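Budgeting for a second robot arm at Flollwood, a thread. We've got money for one more and I've spent the week on the sums, so I'm putting them here for anyone doing the same.
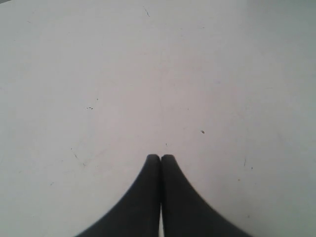
What should you price first, the arm or the work you want it to do?

The work. Write down what it has to pick up, how heavy it is and how often, and let that choose the arm. We did it the other way round last time and paid for reach we have never used.

Quotes so far. Sikder want a deposit of 30 per cent and deliver in 16 weeks. Dillico want the lot up front but can ship sooner. Prices are close enough that the payment terms matter more to us.

Neither quote had fingers in it. Sikder list them as an accessory, Dillico put them on a separate sheet. A spare pair from Dillico is £1,006 with delivery. I've put in for one pair now and one for next year.

Fingers are what I'd underbudgeted before. The arm is a one-off. The black closed-tip ones we run are a running cost, and I've moved them to the same line as gloves and blades.

Worktops too. Ours is plain white and it shows every speck and scratch. I've asked for a replacement top in the same white - parts are easy to spot on it and I don't want to set the lighting up again.

Power and floor. The building went up in 1965 and the sockets are all along one wall. The electrician's quote came to more than the stand. Get that one early.

Software. Onudness charge by the seat, by the year, and the first year is in the arm price with both suppliers. The second year isn't. Put it in your plan now or it will land in January with no money behind it.

Training: two days for two people, on site. Sikder include it. Dillico charge, but they'll knock it off if you take the service plan. I haven't decided on the service plan.

Someone asked about leasing. We looked. Over three years it cost more than buying, and the fingers and worktop would still have been ours to pay for. Might suit a shorter job.

Order has to be in before the end of the month. Leaning towards Sikder for the deposit terms. I'll add the final figures to this thread once the electrician has been back.

16 Aug 2019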